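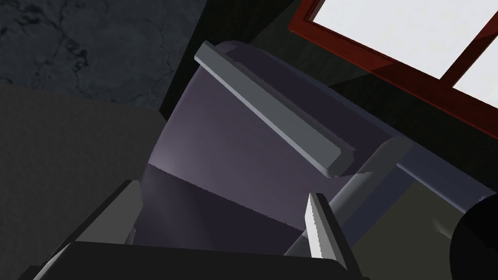 **Bustmont releases maintenance procedure for Codia two-arm simulation cell**

STURKVILLE, March – Bustmont has released the setup and maintenance procedure for Codia, the simulated two-arm robot cell that the company runs at its Sturkville office. The document covers first configuration, the daily check, the collision mesh review and fault recovery. It replaces the notes supplied with the first release and applies to version 2 of the cell and later.

Codia consists of a two-arm robot model, a rendered indoor environment and a control server. The robot model carries a gripper on each arm. Views are rendered from the body and from the wrists. The cell is used to test arm motions and grasp code before they are loaded on hardware.

**Configuration**

Setup starts with the robot model alone. The operator loads both arms at zero position with gravity disabled and compares each joint reading with the reference file. Gravity is then enabled and the arms are held in position for 20 seconds. A joint that drifts during the hold is corrected in the gain table before any scene is loaded. Drift must not be masked by raising damping, which was permitted under the earlier notes and is now listed as a fault in its own right.

Grippers are configured next. Each gripper is opened and closed with no object present, and the finger travel is compared with the commanded travel. The left and right grippers have separate parameter blocks. Copying one block to the other is not supported, even where the values are the same, as the joint axes are mirrored.

The environment is loaded last. The standard test environment is a hallway with a red-framed door and a green cabinet at its far end. Wall, floor and furniture finishes can be changed between loads. Collision geometry is stored apart from the finishes and must be checked separately.

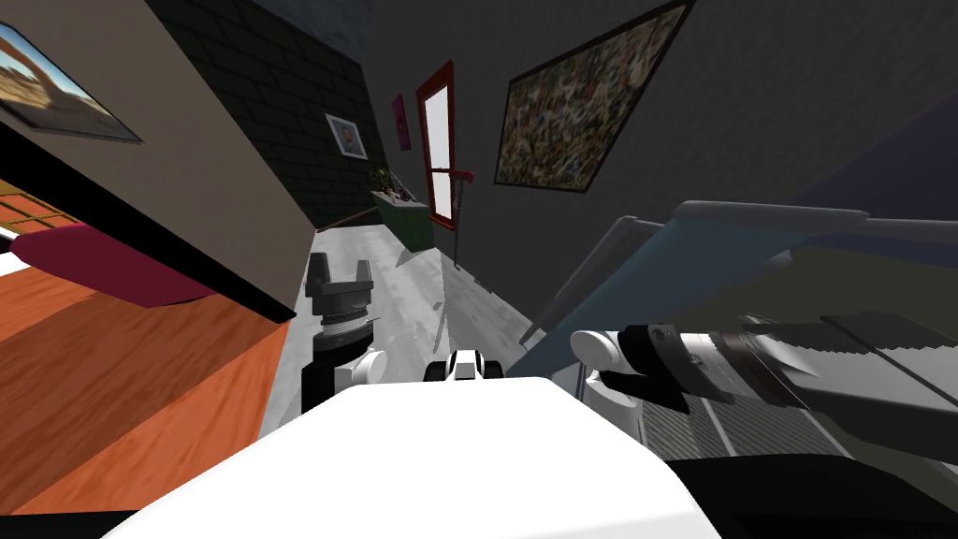

The body view is aligned by reading the position of fixed landmarks against stored values. The door frame is the primary landmark and the cabinet is the secondary one. Floor and wall textures are excluded because they do not carry over from one load to the next. The view may be rolled with respect to the floor. Roll is stored as a mount parameter, and operators should not level the view by editing the image output. Doing so leaves the arm transforms unchanged and puts an error into every grasp computed afterwards.

"Most of the support requests we handled on the first release came down to a transform that had been fixed in the wrong place," said Sándor Kun, simulation engineer at Bustmont. "Someone would straighten the picture, the picture looked right, and the gripper closed beside the object. The new procedure has you read the mount parameter first and write it down."

**Daily check**

The daily check is run before the first job and again after any change to the physics step. It has 6 items:

1. Confirm that the server and the renderer report the same clock.
2. Load the robot model and read all joint values at zero.
3. Open and close each gripper with no load.
4. Move each arm through the reference path and log the largest tracking error.
5. Render one still from the body view and one from each wrist view.
6. Compare the landmark positions with the stored values and sign the log.

Items 2 and 4 may be run from a script, which is supplied with the procedure. Item 5 is done by eye. The operator looks for missing surfaces, for parts of the arm passing through furniture, and for a finger tip that sinks into a contact surface. Stair-stepped outlines on rendered edges are normal at the default resolution and are not logged.

**Collision meshes**

The procedure gives more space to collision meshes than the earlier notes did. Codia holds 98 mesh files, and each one now has a review state in the index. A mesh marked "open" can be used for viewing but not for contact jobs.

Curved objects get particular attention. A cylinder drawn with a smooth surface may be represented in the collision layer by a much coarser shape, and a bar or rod laid against it will then rest on a flat that the viewer does not show. The operator switches the display to the collision layer, rotates the object through one full turn and checks for gaps at each facet. Where a gap is larger than the contact tolerance, the mesh is rebuilt from the source geometry. Scaling the existing mesh to close the gap is not accepted.

Finger tips are handled in the same way. The tip mesh has to follow the drawn tip closely, since a blunt stand-in shape will report contact early. 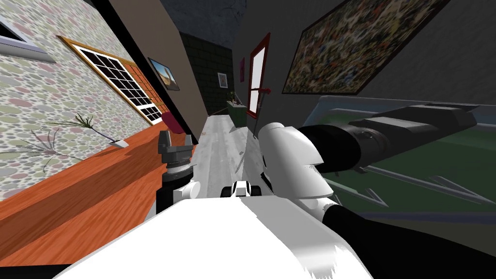 Clearance around the arms is checked with the body in its parked position. The operator extends each arm toward the hallway and returns it, first alone and then with the other arm held forward. Shelves and cabinets near the body account for most of the stops recorded in this test. A stop is cleared by moving the parked position of the body. Removing the furniture from the collision layer clears the stop as well, but invalidates the log for that load.

**Fault recovery**

Faults are grouped by the component that reports them: server, renderer, robot model or scene. For each group the document gives the log line, the state the cell should be left in and the restart order. The robot model is always restarted before the scene. If a gripper is reported closed and drawn open, the job is ended and the state file is kept for review – the cell is not to be stepped forward to see whether the two agree again.

Yolanda Chávez, who maintains the cell in Sturkville, tested the procedure against the existing fault log. "I wanted it to be something a person can follow at seven in the morning with the manual closed," Chávez said. "The restart order is on one page. The mesh section is long, and I would still ask people to read all of it once."

**Availability**

The procedure is available to current Codia users through the Bustmont support site. The reference path script and the mesh index are included in the same download. Users of the Mostyn control package will need to update its joint map before running item 4 of the daily check. Version 1 of the cell is not covered, and existing version 1 logs cannot be converted.

**About Bustmont**

Bustmont develops simulation and test software for robot arms and grippers. The company is based in Sturkville.

**Contact**

Bustmont Press Desk, Sturkville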